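Re: Shorts programme, running order

Consuelo Maldonado wrote:

> Can we still fit Maëlle's film in before the interval? Lodetti says the Ekesbridge print is 4 minutes longer than listed.

Yes, if we move the Engelhardt short to the second half. That leaves two films after the break -- fine by me.
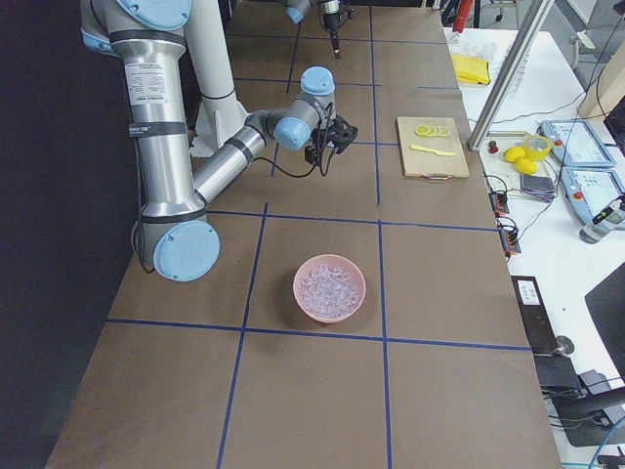 The programme notes need to go to the printer in November, 1000 copies. Leobardo has sent his director's biography but no still. I'd like each page set out as a plain grid, like the blue tape on the brown paper, with one film to a panel. Elaine has the template.

Yufang, please send me the final running time for Butus by six.

Maëlle Lemieux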